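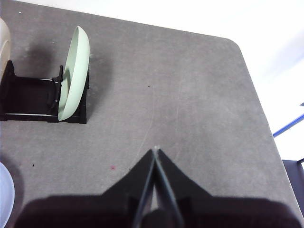
Stomar has put its dish-handling test cell back into use after replacing the finger tips and resetting the wrist camera on the arm, the company said on 02/11/2020. The cell had been stopped while the gripper was stripped down and checked.

The cell is a plain one. A single arm works over a grey table, picking up plates and bowls and standing them in the slots of a black dish rack. A small camera is fixed at the wrist, looking out over the fingers, so the plates and the gripper are always seen from the same side. With the fingers nearly closed, their tips meet close to the middle of the view.

That meeting point is what the staff at the Rajput Road workshop use to check the setting. If the tips drift to one side, either the camera bracket has moved or one finger is sitting badly on its carrier. On this occasion it was both. A screw on the bracket had worked loose, and the left finger had worn faster than the right at the point where it touches the rim of a plate.

The old tips had done 590 hours. Stomar's service sheet asks for a change at 520, but the cell was in the middle of a long run of trials with upright plates and the work was put off. By the end, plates were turning slightly in the grip as they were lifted clear of the slots, and a few were set down at an angle and had to be straightened by hand.

The new tips came from Laretti, which also supplied the first set. They are the same length as before, so the reach did not have to be measured again. The pads are a little softer. Fitting them took less than an hour, and most of the remaining time went on the camera.

To set the camera, the arm is sent to a fixed pose above the table and the fingers are closed slowly. The bracket is turned until the tips sit on a mark on the operator's screen, then the screws are tightened in turn and the pose is repeated. The technicians ran it 8 times before they were content. A drop of thread lock has been added to each screw, which was not done when the cell was built.

The rack was looked at as well. It is not bolted down, and its place on the table matters more than its make, as the arm goes to each slot from a stored position. After the repair the stored positions were taught again, beginning with the slots at the right-hand end, where a plate standing on edge leaves the fingers the most room. Bowls at the other end are harder, and the company says it will slow the arm down for those until the new pads have bedded in.

Light is still a problem. The floor beyond the table shows up very bright to the camera, and the arm and gripper throw a wide shadow across the near part of the table. Plates in pale colours can be hard to pick out against the one and easy to lose in the other. Stomar has asked Tedberg, which looks after the lamps in the building, to price a softer light above the cell.

The table top will stay as it is. It has scuffs and small specks on it, and the staff had talked about a new covering, but the camera software has been trained with the marks present and there was little wish to begin again.

A shorter service interval is now in force. The finger tips will be inspected every 28 days and the bracket screws checked at the same time - a job of a few minutes with the arm parked and the power off. The next full service is planned for January, when the cable that runs along the arm to the gripper is also due to be replaced.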